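Matching old cream paint on a preserved city bus
Restoration and Upkeep > Bodywork
3 replies

Florence Simard
Four of us own a retired city bus, which is three more people than you want in any discussion about paint. She ran for Hullent Transit as number 494, green below the windows and cream above, and was later sold to a church that painted her white with a house brush. We've been sanding the church off since last October.

The green is settled. We found a good patch behind the fare box mount and the paint store matched it first try. The cream is the trouble. So far we have three creams: one from inside the battery door, one from under the rear route number, and one from the roof edge where a gutter strip had covered it. Same bus, same fleet, none of them alike. The battery door one is nearly yellow. The roof one is nearly gray. There are no paint codes in the paperwork that came with her, unless they're written on the part the mice had.

Which one should we trust? And is it worth doing the whole upper half in one go, or can we do a side at a time as money allows? We'd like her presentable for the Van Leeuwen depot open day on 27th September, and I'd like to still be speaking to the other owners.

Slamet Yeoh
just pick one you like. it's a bus. people at open days look at the engine and then ask where the bathroom is

Nadhirah Subramaniam
I'd go with the one under the route number, with a caution. The battery door has had years of fumes and heat, and old enamel goes yellow when it's shut away in the dark, so that sample is telling you about the door more than the fleet. The roof edge may be primer, or a primer and topcoat worn together. Wet-sand a small step pattern into it with 1000 grit and see how many layers you get. If there's a brighter cream sandwiched in the middle, that's your evidence.

Before you take a chip to the store, clean it and give it a very light polish. Chalky paint reads paler than it was. Then have them mix a small can, brush it onto a scrap of the same metal, and let it cure for a full week. Enamel shifts as it dries and the counter guy's thumbprint sample is worth what you paid for it.

On your second question, buy all the upper-half paint in one batch, even if it sits in the shed until you can get to it. Then pour the cans together in a big clean bucket and seal them back up. We did our Grimuvance coach a side at a time from separate orders. From the left she's lovely. From the right she's also lovely. From the front she looks like two coaches that met in an accident. The upper half took 56 hours of prep, so I have had plenty of time to consider this.

Also check your old photos with suspicion. Color film of that age had its own opinions.

Sutrisno Ong
What Nadhirah said, especially the bucket. I'd add that fleets didn't always stick to one cream anyway. Our local shop bought from whoever was cheapest that year, and a fellow who had painted there told me the official shade was "the one we've got." So you may have three correct creams, and a fight on your hands whichever you choose. 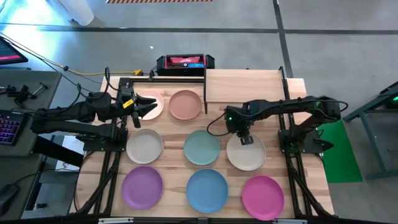 When you do choose, put the test panels side by side and next to your green, outdoors, and get all four owners to look at the same time. Cream is a terrible color to judge alone. Take those plates: the beige-gray one at the left of the middle row would pass for cream with me if you handed it over by itself, and then there's the cream one two along, past the sage green, and I'd have to take it back. Your roof sample could be fooling you in the same way. Make the panels big, too, a couple of feet across if you have the scrap, and look again toward evening before anybody votes.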